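Rules for the PC teardown cell, long overdue

Quick one tonight because I have 62 things open and this has been sitting in drafts since the start of August. People keep asking what rules we follow when a robot arm goes inside a desktop tower. Short answer: not enough of them, and half were learned the dumb way. Longer answer follows.

Background for anyone new. Grollance takes in old office desktops and wants the drives, boards and cables sorted instead of shredded. I work on the arm side, out of the Nitlow shop. The written procedure is called Nodholm (don't ask, it was the name of a folder) and it's on revision 2 now. Rev 1 was a page and a half and mostly said be careful. Useless.

So. The big stuff first.

Power. Cord out of the wall, cord out of the tower, hold the power button down, wait. Then the cord goes in the bin on the shelf, not on the floor next to the case. The supply itself never gets opened in our cell, not by the arm and not by us. If a supply looks swollen or smells wrong the whole tower goes back on the cart with a tag.

Speed. We cap the arm tip at 400 mm per second out in the open and way lower once any part of the gripper is below the rim of the case. Someone will say that's slow. It is slow. Sheet metal edges don't care about your cycle time and neither do drive cages. I've replaced enough bent linkage to have feelings on this. 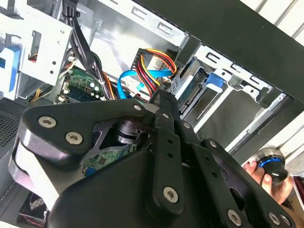

Hands. This is the one I fight about most. Nodholm rev 1 said no hands in the case while the arm is enabled, full stop, and everybody broke it within a day — you can't teach a cable grab from across the room. A rule that gets broken daily is worse than no rule becuase then people stop reading the rest of the page. Rev 2 splits it:

Automatic mode: no hands past the tape line. None. Not for a dropped screw.
Teach mode: one person only, reduced speed, stop button within reach of the free hand. The person closest to the gripper is the one who says go.
Anything in between: it's not a mode. Stop the arm.

Also in rev 2, no sleeves past the wrist, no rings, no lanyards. I hung my badge on the hook by the door for a year before it was written down. Now it's written down.

If you're setting up your own, read the real standards too. ISO 10218 for industrial robots, and the technical spec on collaborative operation, TS 15066. They're dry and they cost money but a shop page like ours is not a replacement for a risk assessment. Ours sits on top of one. Do the assessment again when you change the gripper. A new finger is a new pinch point and we forgot that once, big meeting, lots of sighing.

Cables next. Most of the trouble in a tower is cables. Boards sit still, drives sit still, cables go wherever they want.

Pull on the connector body, never on the wire. Same as you would by hand.
Latch first. Plenty of SATA data plugs have a little metal clip and if you skip it you take the socket off the drive.
Data before power on the drives. No deep reason, we just picked an order and stuck to it, and the logs got easier to read.
Zip ties get cut by a person, arm disabled, flush cutters, tail goes in the scrap cup. A loose tail in a finger joint cost us an afternoon.
If the force reading jumps, open the fingers and back out the way you came in. Do not try again at the same angle. I set the limit low on purpose and please stop raising it.

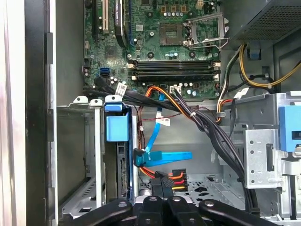 Drives are their own thing. A pulled drive has somebody's payroll on it until proven otherwise. It goes straight from the gripper to the locked tote, gets scanned on the way in, and the tote does not leave the cell open. The Asfaw line handles wiping and they will send back a tote if the count on the sheet is off by one, which fair enough.

Boards: leave them in until last. Edges only, strap on if you're touching one yourself. Don't lift one by the memory slots, don't lift one by the heatsink if there is one. And check for the coin cell before a board goes in the bin. Batteries get their own tub, tape over the terminals.

Logging. Every stop gets a line. Even the boring ones. Tower number, what the arm was doing, who was in teach. We're at 309 lines now and I read through them all last night with cold noodles, and the same four or five problems keep coming back. Mostly cables. One was a sticker.

Stuff still missing from rev 2 that I want in rev 3:
Who resets after an e-stop (right now it's whoever is nearest, bad)
Lighting, the inside of a case is dark and shadows fool us too
A proper spot for the teach handset to live
Glove rules. We have three opinions and no rule

Will post the full page once it's cleaned up adn I've taken the swearing out of the comments. Comments are open if your shop does the hands rule differently, I'd like to steal a better one.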